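What We Kept When We Moved

We moved from Jadton to Nallemberg in January, which is a bad month to carry anything down stairs.
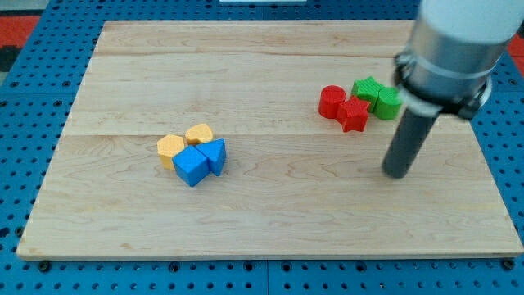 The movers charged by weight. Their first estimate came in at 2,183 kilos, and I remember looking at that figure and wondering how two adults and a six-year-old could own that much. Most of it was books, and most of the rest was the kitchen. The estimate arrived on a Saturday and we started sorting that afternoon.

My rule was that anything we hadn't used since the last move went out. My husband's rule was that anything with a box stayed in the box. These two rules covered a lot of the same objects and we argued over most of them. The bread machine went. The fondue set stayed, and we have still not made fondue.

Books were easier than I expected. Zsófia Dobos runs a secondhand shop on the road to Pranurberg and she took 7 crates, mostly paperbacks and old travel guides. She doesn't pay for travel guides but she will take them if you bring something better along. I got enough for a tank of gas and two lunches.

Our daughter's toys were the slow part. I had planned to do it while she was at school, and my sister Dilani talked me out of it. Her argument was that kids remember the one thing you throw out. So we did it together on the bedroom floor, three evenings in a row. She let go of nearly all the stuffed animals without a word and then cried over a plastic lid. The lid came with us. So did the blocks, which she hadn't touched in a year and has played with almost every day in the new place. I would have given them away.

Furniture we mostly sold. Rajitha Gamage from downstairs bought the big table and carried it down himself the same night. The wardrobe had to be taken apart and lost a hinge, so I put it out for free with a note about the hinge. It was gone by 7 in the morning.

The final weight was lower than the estimate, though less than I'd hoped. The refund was 100, which went straight to a locksmith in Nallemberg after the landlord gave us the wrong keys.

There are still four boxes in the hall. One says KITCHEN MISC and I know it has the potato masher in it. I bought another masher last week.

Next I want to write up the change of address forms, as I got two of them wrong and had to start over.

Recent posts
The wrong keys
Selling a table to your neighbor
Packing books without hurting your back
Our last winter in Jadton
Soup for a kitchen with one pot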